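# Über Takier

Können Maschinen inzwischen den Tisch abräumen? Die kurze Antwort: manchmal, und langsamer als ein Kind, das keine Lust hat. Wegen der langen Antwort gibt es uns.

Takier ist ein Team von 8 Leuten. Gegründet hat uns Sorcha Dunne, die vorher Sortieranlagen programmiert hat und sich irgendwann fragte, wieso ein Greifer im Lager glänzt und in der Küche verzweifelt. Seitdem üben wir Hausarbeit: greifen, abstellen, umräumen, wieder von vorn. Unser Aufgabenkatalog umfasst 218 kleine Handgriffe, an guten Tagen schaffen wir bis zu 200 Durchläufe. Und ja, wir freuen uns immer noch, wenn einer klappt!
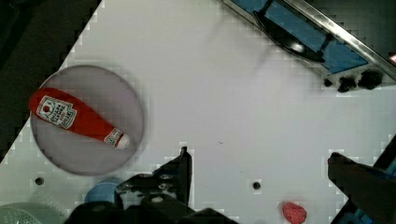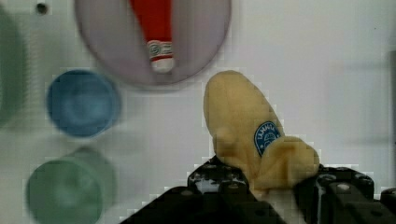
Schwierig ist oft das, worüber Menschen gar nicht nachdenken. Wie fest drückt man etwas Weiches? Was tun, wenn eine Flasche quer auf dem Teller liegt? Unsere Software Elar entscheidet so etwas aus Kamerabildern, und sie wird besser, auch wenn sie uns regelmäßig überrascht. Bei den einfachen Handgriffen liegen wir bei 95 Prozent. Bei Stoff, Besteck und allem, was ineinander steckt, sieht es deutlich magerer aus (Socken bitte nicht ansprechen).

In der Werkstatt ist man weiter. Mit der Firma Brennan erproben wir das Einlegen von Kleinteilen, dort steht alles an seinem Platz und das Licht bleibt gleich. Was wir dabei lernen, nehmen wir mit zurück an den Küchentisch.

Unsere Räume sind in Kilell, im Hof links. Im April öffnen wir wieder die Türen, ab 14 Uhr, Kinder sind willkommen.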